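# Merkent Blocking Sled, Two-Man

The Merkent two-man sled is built for high school and small college football programs that want a sled they can move with a pickup and store along a fence. 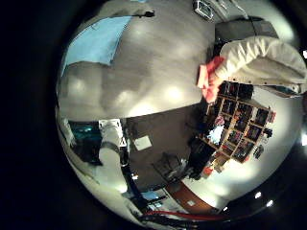
*Recessed ceiling lights, seen through a very wide lens.*

## Overview

The sled has 2 pads on a single welded steel frame. Each pad is mounted on its own spring arm, so a lineman on the left side can drive without waiting for the one on the right. Pad height adjusts with a pin and clip. Most coaches leave it on the middle hole for linemen and drop it for backs and linebackers.

The runners are wide and turned up at both ends. They slide on natural grass and on turf. For turf, order the plastic runner covers (sold separately) and check with whoever looks after your field before the first practice.

## What comes in the box

- Main frame in two halves
- Spring arms and mounting plates
- Pads with vinyl covers, laced at the back
- Coach's platform with non-slip surface
- Bolt kit and one wrench

Assembly takes nearly 90 minutes with two people. You will need your own socket set for the platform bolts – the wrench in the kit does not reach them.

## Specifications

| Item | Detail |
|---|---|
| Pads | 2 |
| Pad height settings | 5 |
| Pad width | 26 in. |
| Frame | Welded steel, powder coated |
| Frame colors | Black, navy, maroon |
| Frame warranty | 12 months |

Pads and covers are wear items and are not included in the frame warranty. Replacement covers are sold one at a time.

## Care

Hose off mud before it dries on the spring arms. Grease the arm pivots at the start of the season and again halfway through. Tighten the plate bolts after the first week of use. If a cover splits at the laces, take it off and replace it; tape does not hold up to contact.

Store the sled with the pads off if it will stay outside over the winter.

## Ordering

Sleds ship on a pallet from our Deltau warehouse. Delivery is to the curb, and the driver will call ahead. Orders placed in February go out before spring practice. Custom pad lettering adds two weeks and cannot be canceled once the artwork is approved.

For team orders and quotes, contact Yara Nasrallah in school sales. For parts, ask for Bilal Mahasneh and have the serial number ready – it is stamped on the left runner, near the front bolt.

Also from Merkent: Grustach step-over dummies, Chidiac hand shields, replacement runner covers.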